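Memoria del proyecto de fin de grado
Clasificación bimanual de utensilios domésticos mediante aprendizaje por imitación
Autor: Chibuzor Briggs
Entregado el 16/01/2021

Agradecimientos y una pequeña advertencia

Antes de entrar en materia quiero dar las gracias a todas las personas del laboratorio Isah, que me dejaron ocupar la mesa bimanual durante buena parte del otoño y que contestaron con una paciencia enorme a preguntas que hoy me dan un poco de vergüenza. Llegué al proyecto sabiendo programar y sin haber tocado nunca un brazo robótico, y creo que eso se nota en la forma de esta memoria: me detengo bastante en cosas que para alguien con experiencia serán evidentes. Las he dejado porque me habría gustado encontrarlas escritas cuando empecé — y porque mi tutora me animó a hacerlo, todo sea dicho.

1. De dónde sale la idea

La propuesta original se llamaba Grutix y era bastante más ambiciosa. Quería que dos brazos recogieran una mesa completa después de una comida, con platos, vasos y restos incluidos. En la primera reunión quedó claro que con un solo cuatrimestre no me daba ni para los platos, así que fuimos recortando hasta llegar a una tarea que me sigue pareciendo bonita: una mesa con objetos de cocina y de limpieza desordenados, unos recipientes al fondo y dos brazos que deben repartirse el trabajo para dejar cada cosa en su sitio.

El nombre se quedó, aunque del plan inicial sobreviviera poco. La pregunta concreta que intento responder es si una política entrenada con demostraciones teleoperadas mejora cuando, durante la grabación, la persona que opera cambia a propósito el orden en que recoge los objetos. Mi intuición era que sí, y que la mejora se vería sobre todo cuando hubiera objetos amontonados. Acerté a medias, como contaré en el apartado de resultados.

2. El puesto de trabajo

Toda la recogida de datos se hizo en el mismo puesto. Los dos brazos van montados en lados opuestos de una mesa de madera con estructura de perfil de aluminio negro, y se encuentran hacia el centro del tablero. Esa disposición tiene una ventaja evidente (cada brazo llega cómodamente a su mitad) y un inconveniente del que tardé en darme cuenta: los objetos que quedan en la zona central están al alcance de los dos, y ahí es donde la política duda más. Un brazo empieza a bajar, el otro también, y hay que decidir de antemano quién cede.

Los objetos los elegí con un criterio muy poco científico, que fue mirar qué había en el armario del laboratorio y quedarme con lo que tuviera formas distintas. Esponjas, que son blandas y se aplastan. Cucharas y tenedores de plástico, que son largos y finos. Botellitas transparentes, que son una pesadilla para cualquier cámara. Y unas esferas, también transparentes, con una pieza negra dentro, que pedí incluir casi por capricho y que acabaron dándome uno de los resultados más interesantes.

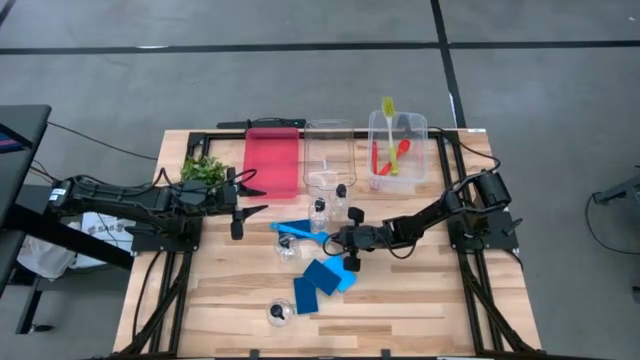 Con los objetos decididos, la siguiente cuestión era cómo colocarlos antes de cada episodio. Al principio los repartía a ojo, y al revisar las grabaciones descubrí que tengo unas manías tremendas: casi siempre ponía lo blando delante y lo rígido detrás. Si yo tengo esa costumbre, el modelo la aprende, así que escribí un programa muy corto que sortea una zona del tablero para cada objeto y una orientación aproximada. Lo imprimía en la pantalla y lo seguía lo mejor que podía. Las esferas, claro, no siempre querían quedarse donde decía el programa.

También fijé una regla sobre los montones. En una parte de los episodios las esponjas se dejan separadas y en otra se dejan unas encima de otras, porque coger una esponja que está debajo de otra exige una estrategia diferente: o se retira primero la de arriba o se tira de un lado y se confía en que la otra resbale. Las personas hacemos lo segundo sin pensar. A los brazos les cuesta bastante más.

3. Recogida de las demostraciones

Grabé dos conjuntos de datos. El primero, que en adelante llamo conjunto fijo, contiene 400 demostraciones en las que siempre se sigue el mismo orden: primero los cubiertos, después las botellas, luego las esferas y al final las esponjas. El segundo, el conjunto variado, contiene otras 400 en las que el orden se sortea junto con las posiciones. Quise que los dos tuvieran el mismo tamaño para que la comparación fuera justa, y eso me costó dos semanas más de las previstas.

Teleoperar cansa mucho más de lo que parece. Las primeras tardes hacía sesiones larguísimas y luego, al repasar, veía que los movimientos del final eran torpes y lentos, con pausas en medio del aire mientras yo pensaba qué tocaba. Al final me impuse bloques cortos con descanso obligatorio, y la calidad subió tanto que regrabé casi toda la primera semana. Si alguien continúa este trabajo el curso que viene, le pido por favor que empiece directamente así.

Para anotar los episodios usé Brostier, la herramienta interna del grupo, que permite marcar el comienzo y el final de cada agarre y añadir una etiqueta de éxito o de fallo. Conservé los agarres fallidos cuando iban seguidos de una corrección limpia. Un episodio en el que la pinza se cierra en falso, se abre, se recoloca y acierta enseña algo muy valioso, y quitarlo por estética me parecía un error. Descarté, en cambio, los episodios en los que los dos brazos llegaban a tocarse.

Sincronizar las cámaras con las posiciones de las articulaciones me dio también algún disgusto. Durante varios días las imágenes llegaban con un pequeño retraso respecto a los ángulos, y el modelo entrenado con esos datos cerraba la pinza antes de tiempo, siempre un poco por encima del objeto. Yo estaba convencido de que el problema era de la red y cambié de todo: la tasa de aprendizaje, el tamaño de los lotes, la resolución. El fallo estaba en una marca de tiempo que se asignaba al guardar el fotograma y no al capturarlo. Una línea de código, tres días de trabajo. Lo dejo por escrito como penitencia.

4. Entrenamiento y evaluación

La política recibe las imágenes de las cámaras y la posición actual de las articulaciones, y predice un tramo corto de acciones para los dos brazos a la vez. Probé también una versión con dos políticas independientes, una por brazo, pero en la zona central se estorbaban continuamente y la abandoné pronto. No descarto que con más datos hubiera funcionado; sencillamente no tuve tiempo de averiguarlo.

Entrené 3 modelos por cada conjunto, cambiando solo la semilla, para hacerme una idea de cuánto había de suerte en cada resultado. Las evaluaciones las hice en diciembre, con disposiciones sorteadas por el mismo programa y que no aparecían en ninguno de los dos conjuntos. En cada prueba dejaba actuar a los brazos sin intervenir y apuntaba, objeto por objeto, si terminaba en su recipiente, si se quedaba en el tablero o si acababa en el suelo. 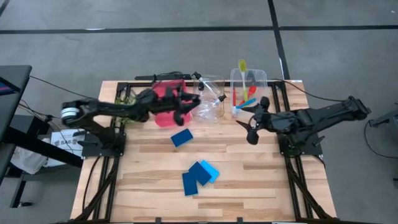

Figura 2. Los dos brazos sobre la mesa, con los cubiertos en el recipiente transparente y las esponjas sobre el tablero.

La evaluación a mano es lenta y tiene sus zonas grises. ¿Cuenta como éxito una cuchara que queda apoyada en el borde? Decidí que no, y apliqué el criterio también hacia atrás, revisando los vídeos de las primeras pruebas para que todas se midieran igual. Para los casos dudosos le enseñaba el vídeo a otra persona del laboratorio sin decirle de qué modelo se trataba.

5. Resultados

El mejor modelo del conjunto variado colocó bien los cubiertos en el 93 % de los intentos, una cifra que me alegró muchísimo y que conviene leer con calma. Los cubiertos son el caso favorable: tienen colores vivos, se distinguen bien de la madera y basta con soltarlos desde arriba. El conjunto fijo se quedó muy cerca en esa misma categoría, así que no puedo atribuir el mérito al cambio de orden.

La diferencia aparece cuando algo sale mal. Si el modelo del conjunto fijo deja caer una cuchara fuera del recipiente, suele pasar a las botellas como si nada hubiera ocurrido y ya no vuelve. El del conjunto variado regresa a por ella con bastante frecuencia, a veces mucho después. Mi interpretación es que, al no haber un orden que memorizar, la política depende más de lo que ve en la mesa y menos del punto del episodio en el que cree estar.

Con las esponjas amontonadas, donde yo esperaba la mejora más clara, no la encontré. Los dos modelos fallan de la misma manera: la pinza baja sobre el montón y atrapa dos a la vez. Revisando las demostraciones vi que yo mismo lo hacía algunas veces y daba el episodio por bueno, porque al final las esponjas llegaban a su destino. El modelo aprendió de mí, con toda fidelidad, un vicio que no quería enseñarle.

Las botellas transparentes fueron lo más difícil, sobre todo tumbadas. Muchos agarres iban dirigidos al tapón, que es la parte oscura y contrasta con la madera, y la botella giraba al cerrarse los dedos. Con las esferas esperaba algo parecido, y sin embargo fueron mejor. Sospecho que la pieza negra del interior ayuda, porque señala más o menos dónde está el centro, mientras que el tapón de la botella queda en un extremo. Me encantaría comprobarlo con esferas vacías, pero no las tenía.

6. Lo que queda pendiente

La ampliación más inmediata es repetir la grabación de los montones con una regla estricta de una esponja por agarre. Es poco trabajo y resolvería la duda principal que deja esta memoria. También me gustaría mover el puesto a otra sala, o por lo menos cambiar la iluminación, porque todos mis datos vienen del mismo rincón y no sé cuánto aguantaría el modelo fuera de él.

El grupo de Tonelbridge se ha ofrecido a probar la política en su propia mesa, que es algo más estrecha que la nuestra. Habrá que recalibrar las cámaras y seguramente grabar unas cuantas demostraciones nuevas allí. Les he pasado ya el programa del sorteo, las anotaciones y una lista bastante larga de errores que yo cometí — empezando por el de las marcas de tiempo.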